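Cell Notes: Looking After the Spelling Cell at Durnitham

The two-arm spelling cell has settled into a maintenance routine that other sites have asked for in writing. What follows is the current version. Lirnberg runs a similar cell with a different table height, so the clearances below should not be copied across without measuring first.

Start at the front rail. Both arms mount to a single length of aluminum extrusion, and every alignment fault we have traced to hardware began at one of the bracket plates. Check the bolts with the arms parked and power off. A plate that has crept by the width of a pencil line is enough to put the two grippers out of agreement at the center of the table, where they work closest together. Mark the plate edge against the rail with a paint pen after tightening. If the mark has split at the next check, replace the bolt and do not simply retighten it.

Next, the cables. The loops above the wrists are left long on purpose. Move each joint by hand to both ends of its travel and watch the loop for snagging on the other arm, the baskets and the whiteboard. A loop that pulls straight at any point is too short. A loop that drags over the blocks is too long and will shift them after they have been placed.

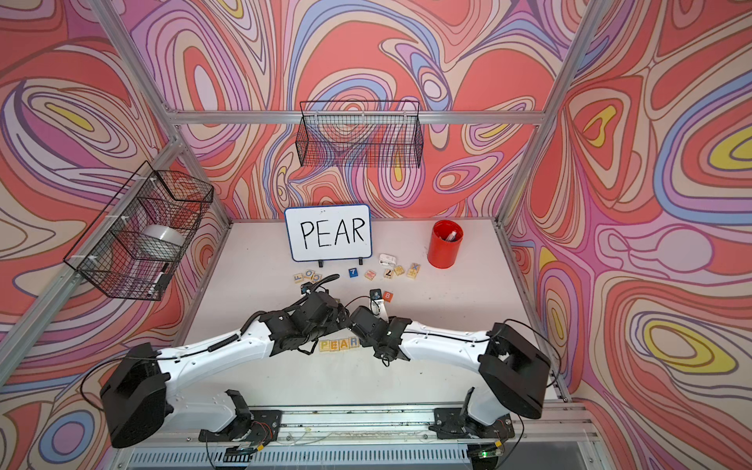 The Durnitham cell with the row spelled out to match the whiteboard.

The walls get less attention than they should. The patterned covering must lie flat against the panels, with no lifted corners near the posts. Baskets are fastened to the frame with cable ties, and the ties are replaced whenever a basket can be rocked with one finger. Keep tape and markers in the baskets or the cup. Spare blocks are stored outside the cell.

Wrist cameras come third. Wipe the lens with a dry lens cloth, then bring up the live view and confirm that both fingertips appear at the bottom edge. If only one does, the camera bracket has rotated. Loosen the two bracket screws a quarter turn, correct it, and run the 15-pose calibration again. The wrist view is also the quickest way to judge the tabletop. Specks and scuffs that can't be made out from a standing position are plain from there, and so is wear on the printed letters.

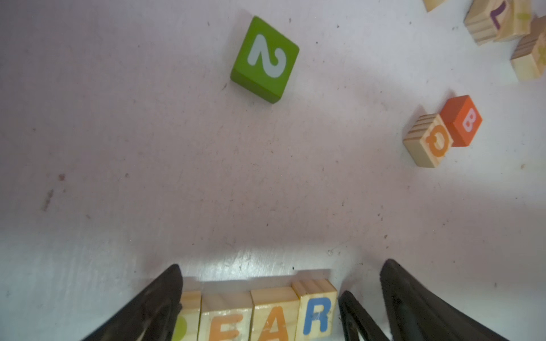

Does a worn letter have to be replaced right away?
A chipped letter can stay in the set as long as a person can read it at arm's length. Take it out once the outline of the letter is broken, and put in a block from the same set so the size stays the same.

Table cleaning is a damp cloth followed by a dry one. Solvent was tried in December and left a shine that the overhead lighting picked up as a bright band, so it is off the list. Marks that do not lift with water are left alone. They have not affected placement in any run we have logged.

The gripper fingers are inspected after every 325 cycles and changed at 900. Those figures come from our own log and apply to the fingers we print here. Look for flattening at the tip and for polish on the inner face. A polished face still closes on a block but lets it rotate during the lift, and the letter then lands crooked in the row. Change fingers in pairs. A new finger opposite a used one will pull the block off center, and the offset is easy to mistake for a calibration fault. After a change, run the close test on an empty gripper, then on one plain block, and compare the closing position with the value on the card.

The last item is the restart check. Write a short word on the whiteboard, spread the blocks by hand, and let the cell place the first two letters under supervision at reduced speed. Stop there and look at the gap between them. The edges should touch without either block riding up. If the gap is even from front to back, go on to the full word. If it is wedge-shaped, return to the bracket plates before changing anything in software.

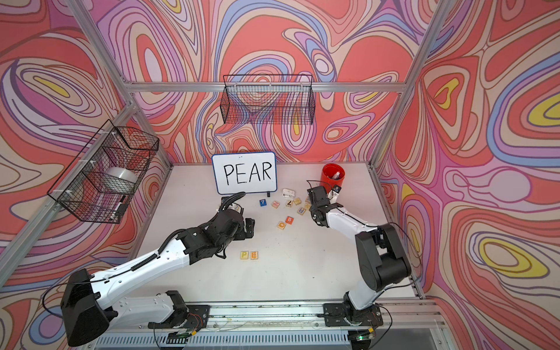

Robel Berhe writes that the two-letter stop is too early to catch a slow drift, and that at Lirnberg he lets the row run to the end before measuring, because the error adds up and becomes easier to read. He would also like the bolt check moved to after the warm-up, with the power taken off again first.

The warm-up point is fair and will be tried at Durnitham for the next 10 restarts. The two-letter stop stays for now, as a wedge at the second block has been large enough to see each time a plate had moved.

Corrections to the checklist go to Corina Hofstetter, who keeps the master copy. Please give the step number and the cycle count from the log with each one. Finger sets for the Tully cell are printed and can be collected from the bench drawer.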